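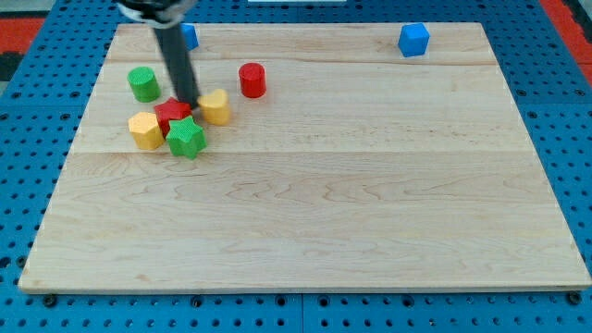
*maple board on the blue platform*

**Thread: cohort follow-up, how many missed visits before you drop someone?**

**ciko_epi**
Quick one. Household diarrhoea study, monthly visits, under-fives. Protocol says drop after 2 missed visits. Site lead at Elach wants to keep everyone in and sort it out at analysis. Anyone done it that way?

**bandholm77**
Keep them. Dropping after two is daft, families go away for harvest and come back. You'd lose the most mobile ones and then your rates are off.

**stoolsample_sally**
Depends what you're measuring tho. If it's growth, fine, gaps don't hurt much. If it's episodes of illness you've got no clue what happened in the gap. Mum's recall past a fortnight is rubbish.

**bandholm77**
> Mum's recall past a fortnight is rubbish

So don't ask for it. Count the weeks you watched and leave the rest out. Person-time. Not hard.

**stoolsample_sally**
Only works if being away has nothing to do with being ill. Ours went to the grandparents *when* the kid was ill. So the gaps were the bad weeks.

**ciko_epi**
Hm. Hadn't thought of that. We've 179 kids enrolled, more than 12 with a gap already and it's only June. Fieldworkers write "travelled" and thats it.

**B. Ruppert**
Bastian Ruppert here, ran data for the Dhanial sites. Add a reason box to the visit form now. Travel for work, travel for care, refused, moved, not home. Took us one afternoon plus retraining. Do NOT leave it as free text, I spent a whole winter recoding it.

**bandholm77**
Agree on the box. Still wouldn't drop anyone.

**stoolsample_sally**
I'd drop at 6 months silent. Someone has to pay for those visits to an empty house.

**ciko_epi**
Ethics amendment for the new box, or just a note to file?

**B. Ruppert**
Ask your board. Ours wanted an amendment, small one. Changing the drop rule defintely needs one so send both together.

**ciko_epi**
OK will do. Drafting tonight, will post the wording when its back.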